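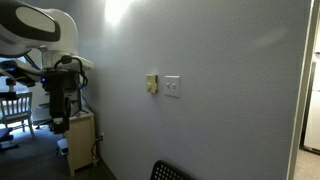 The Office of Returned Correspondence at Husturora occupied the upper floor of the Barkwood building, and its purpose was to receive letters which could not be delivered. Each letter was entered in the register, held for 80 days, and then destroyed in accordance with the standing instructions. The senior clerk had performed this duty for the greater part of her working life and had never opened an envelope without authority. She worked late by preference. At that hour the only things competing with her desk lamp were the street lamps on Petridis Road and a small blue light, a bright point against dark casing, which she had come to look at whenever she lost her place in a column of figures.

In November a letter arrived bearing the number 521 and no other address. It had been posted in Valora, across the water, and the stamp had been cancelled twice. The clerk entered it in the register under Miscellaneous. The following morning a second letter arrived in the same hand, and this one was numbered 520.

The regulations made no provision for a sequence. The clerk wrote to the Superintendent for guidance and was informed, by return, that each item was to be treated separately and on its merits. She therefore opened a fresh page for each. By the end of the winter the numbers had fallen below 400, and the letters filled the cabinet intended for parcels.

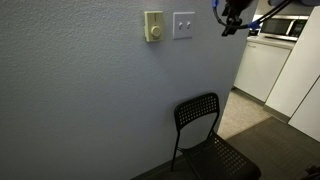
It was the practice of the Office to destroy expired items on the last working afternoon of the month. When the first of the Valora letters fell due, the clerk took it down to the furnace room, signed the certificate of destruction, and returned upstairs with the letter still in her pocket. She recorded this in the register as a delay in processing. The entry was initialled by the Superintendent, who did not read it.

Further delays were recorded in the months that followed. The clerk was by this time familiar with the handwriting, which leaned forward in fair weather and stood upright when the crossing from Valora had been rough. On the arrival of number 300 she requested permission to open a single item for the purposes of identification. Permission was refused on the ground that an item without an address could not be said to have been misdirected.

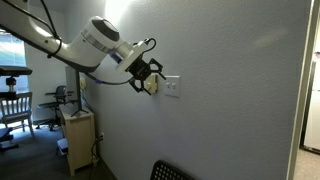
She retired before the sequence was complete. A short ceremony was held, at which she was presented with a clock and asked to surrender her keys. Her successor was instructed in the use of the register and shown the cabinet, and he enquired what was to be done when the numbers ran out. She replied that the instructions were silent on the point and that he should write to the Superintendent.

The following year, on a wet evening, an envelope was put through the door of her house. It carried the number 2 and her own address, written in full, in the upright hand. There was no stamp. She placed it on the hall table beside the clock, fetched her spectacles from the kitchen, and sat down to wait for the next.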